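How far ahead do I need to book a spot in the Estolstead catalogue?

Posted by Guadalupe Bautista

I run a small appliance repair and resale shop and want a quarter page in the local spring sale catalogue, the one that goes in letterboxes in April. I was quoted $489 plus artwork. Is that normal, and how early do they close bookings? Also wondering if flyers would be cheaper.

Ukard
Bookings shut 3 weeks before it prints, artwork a week later. $489 is the casual rate. Ask for the repeat rate if you'll run it twice — I paid $333 each for the same size last year. Get the colour proof in writing before you approve it.

Aden
flyers every time. we did 600 and dropped them ourselves 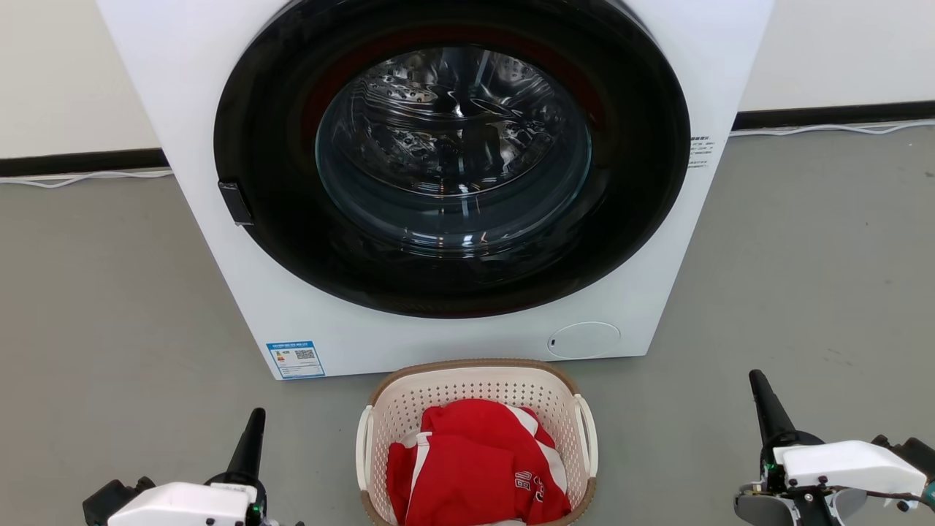

Eze
Depends what you're selling. Flyers are fine for a single suburb, but the catalogue covers more than that and people keep it on the bench until the sales finish. Put one price in large type and your phone number under it. Most of the small ads try to fit the whole shop in and you can't read any of them.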